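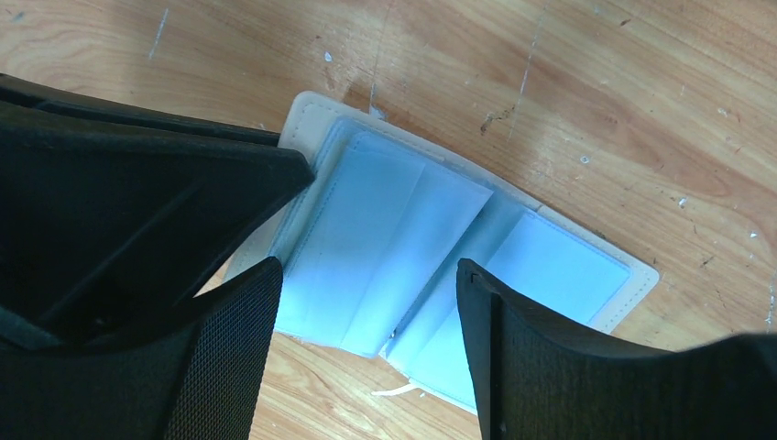

Saranya Mudaliar thinks we should have banned wallets from the project altogether, and she told us so at the first check-in: a wallet is a bag for cards, so you're only moving the clutter into a smaller room. We wrote that down and argued about it for most of March, and it ended up shaping the whole report!

Our question was simple. Where do all the small flat things in a student's life go (bus cards, receipts, library slips, coupons, that one paper with the Wi-Fi code), and can they be easier to find without buying a fancy organizer? We asked students in two dorms, Kerow and Layug, to empty out their pockets, bags and desk drawers for us. We got 22 people to say yes and ended up with 674 flat items on our sorting list. I loved this part. You learn so much from a pile of old receipts.

How we sorted

Every item went into one of three groups: carry, keep at the desk, or recycle. Carry had to fit in a wallet with clear sleeves, so you can see a card before you pull it out. Recycle was the biggest group by far, with 300 items, mostly receipts and expired coupons.

The desk group was the hard one. Our first try was a folder, and people hated it, because a closed folder looks exactly the same full or empty. Lying flat in a drawer was worse. Then Annapurna Bhat suggested storing them on edge in something open, the way recipe cards are kept, and that was the breakthrough. 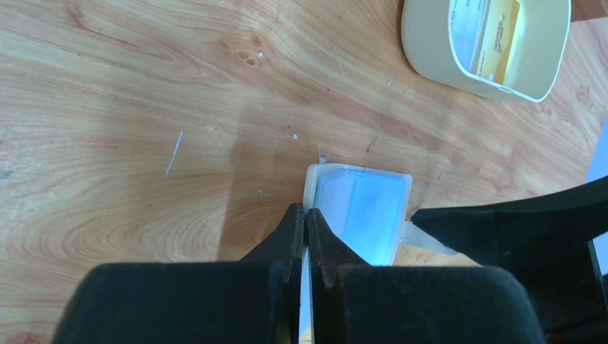
Open storage won the desk round easily, and we tried it on every kind of table we could borrow. The rule we settled on is that a card should be readable without touching anything else. Color helps a lot with this. A yellow card standing next to a white sheet in a cream container is easy to pick out even when the print is too small to read, so we started telling people to put one colored card in each section as a marker. Small boxes with see-through tops did well too, for soft things that would otherwise drift around the desk.

What we would change

Two weeks of testing was too short, and we'd like to run it over a full semester. We also want to try it in the Iltach building, where the desks have no drawers at all. And Saranya still wants her no-wallet group, so she's getting one!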